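宠物适应新家的观察与陪伴方案
课程实践报告

指导老师：Cremilda Conceição
合作单位：Nillitton 动物收容站
提交日期：2019年6月21日

一、为什么选这个题目

我从小就喜欢狗，可是家里一直没养成，所以听说实践课可以自己找题目的时候，第一反应就是去收容站！我们组三个人一拍即合，当天晚上就把申请写好了。Nillitton 收容站离学校不远，坐公交四站路，站里常年住着等待领养的成年犬。来领养的人大多想要幼犬，成年犬往往要等很久，有的被领走以后没几天又送了回来，理由五花八门：不吃饭、夜里叫、躲在床底下不出来。

站里的工作人员告诉我们，退回来的狗里有很大一部分并没有什么“毛病”，它们只是还没来得及适应。这句话我记在了本子第一页。我们想弄明白：一只成年犬到了陌生的家里，头二十天是怎么过的？领养人做哪些事会让它放松得快一点？

二、准备工作

四月份我们主要在读资料和学规矩。规矩真不少：进犬舍之前要洗手换鞋，不能直接伸手摸头，蹲下来的时候身体要侧着，眼睛不要盯着狗看。我第一次进去的时候紧张得手心出汗，倒是那只叫 Batista 的老猎犬很大方，慢悠悠走过来，把下巴搁在我的鞋面上就睡了。从那天起它就是我最喜欢的一只（组里另外两位同学对此很有意见）。

观察表改了四版。最早的一版太贪心，什么都想记，连尾巴朝哪边摆都列了一栏，结果试填一次要花掉半个下午，领养人肯定受不了。最后留下来的项目有：进食情况、睡觉的位置、对门铃和脚步声的反应、主动靠近人的时刻，还有一栏“今天的小事”，随便写什么都行。后来证明这一栏最好看，也最有用。

参加观察的一共是三个家庭，分别领养了 Batista、Talent 和 Rurer。Talent 是一只黄色的母犬，活泼，见谁都高兴；Rurer 个头最小，胆子也最小，在收容站的时候总是待在窝的最里面。

三、观察方法

每个家庭每天晚上填一次表，时间不超过十五分钟。我们每隔几天打一次电话，每户上门两次。上门的时候不带零食，不主动叫狗的名字，坐下来和主人聊天，让狗自己决定要不要过来。这一点很难做到，因为 Talent 会把玩具直接塞到你手里，然后坐在你面前，用一种非常诚恳的眼神看着你。

录像我们只在 Batista 家试过一次。它对三脚架有戒心，绕着走了好几圈，我们就放弃了，后面全部改用文字记录。现在回头看，文字记录虽然不够精细，但是主人们写得越来越投入，到后来有一家一天能写满一整页纸，背面还画了一张狗睡觉的姿势图。

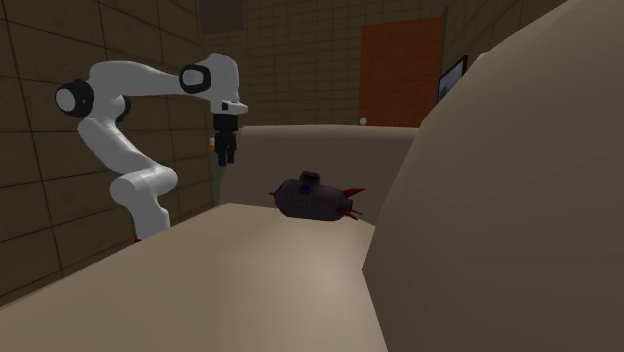 四、给它一个自己的位置

睡觉的位置是我们花力气最多的一项，也是三只狗差别最大的一项。Rurer 到家的头几天一直躲在鞋柜和墙之间的缝里，主人把买来的软垫铺在客厅正中央，它看都不看。我们第一次上门之后建议把垫子挪到墙边，让它背后有个依靠，前面又能看见门口，垫子上再放一件主人穿过的旧衣服。也有人问过可不可以让狗上沙发，这个问题没有标准答案，我们的看法是全家先商量好，定了就不要变来变去。如果允许它上去，就先把座面收拾一下，像图里那艘深色的玩具潜水艇那样摊在米色座面上的东西，最好收进柜子里，小孩的玩具和狗的玩具从第一天起就分开放，免得狗叼走以后全家追着它跑，把一件小事变成一场惊吓。Rurer 家有个上幼儿园的小朋友，妈妈给他准备了一个带盖的箱子，他每天晚上自己收，收得特别认真。

挪了垫子以后的第二天晚上，Rurer 自己走出来，在垫子上转了几圈，趴下了。主人给我们发消息的时候连用了一排感叹号，我们在宿舍里也跟着欢呼，隔壁还以为有人中奖了。

Batista 完全不挑地方。地毯、厨房地砖、阳台门口，走到哪里睡到哪里。不过主人注意到，它夜里总会换到卧室门外，天亮以前再回客厅。我们猜它是想离人近一点，又习惯了早上在亮的地方醒来。这只是猜测，没有办法验证，但我很愿意相信。

Talent 的问题正好相反，它太想和人在一起了，主人去倒个垃圾它都要在门口哼哼。我们请教了 Conceição 老师，老师让主人每天做几次很短的出门练习，拿起钥匙又放下，出去一会儿就回来，回来的时候不要大声打招呼。主人说最难的是最后一条，因为它的欢迎仪式实在太隆重了！

五、吃饭和散步

三家都保留了收容站原来的粮，换粮是后面的事。Rurer 头三天几乎只在夜里吃东西，主人听见厨房里有很轻的嚼东西的声音，一家人躺在床上谁也不敢动。Batista 牙口不好，干粮要用温水泡软，站里的工作人员把泡多久都写在了交接单上，字特别工整。Talent 吃得太快，换了慢食碗，第一天它把碗整个翻了过来，第二天才研究明白。

散步方面，我们建议头一周只走同一条路。这条建议是从资料里看来的，执行下来效果很好，狗很快就认得路了，到了拐弯的地方会自己先转头。Batista 在路上有一个固定要停下来的花坛，每次都要闻很久，主人一开始着急，后来干脆在那里看手机，再后来手机也不看了，就陪它站着。他在“今天的小事”里写：“以前从没注意过这个花坛里种的是薄荷。”

六、结果

二十天结束的时候，三只狗都留在了新家，没有一只被送回来。样本这么小，当然不能说明什么普遍规律，三个家庭本来也都是很有耐心的人。不过从表格里还是能看出一些共同的地方：开始主动靠近人，都发生在作息固定下来以后；对门铃的反应减弱得最慢，Rurer 到最后一天听见门铃还是会跑回垫子上，只是不再钻缝了；凡是家里来了很多客人的日子，第二天的进食都会差一些。

Talent 的出门练习做到最后，主人可以下楼取快递再上来，它趴在门边等，不叫。主人特意打电话来报喜，我们听见背景里它正在啃什么东西，啃得很响。

七、不足和以后想做的

最大的不足是没有对照，三家都用了我们的建议，没法知道不用会怎样。其次，填表的人和照顾狗的人是同一个，难免会往好的方向写。还有一点是我们自己的失误：前两版表格的评分方向不一致，有一版数字越大代表越紧张，另一版反过来，整理数据时差点弄混，多亏组里的同学核对了原始表格才发现。

如果有机会继续做，我想跟踪得更久一些，看看换季、搬家具、主人出差这些变化对它们有什么影响。收容站也希望我们把观察表简化成一页纸，和交接单一起交给新的领养人，初稿已经写好，正在请工作人员提意见。

八、致谢

感谢 Conceição 老师一遍遍帮我们改表格，感谢 Nillitton 收容站的全体工作人员，感谢三个家庭每天晚上认认真真地写那张表。还要感谢 Batista，我的那双球鞋上现在还有它的口水印，我没舍得洗。

附：观察表最终版、三户每日记录原件（已征得主人同意）、电话访谈提纲。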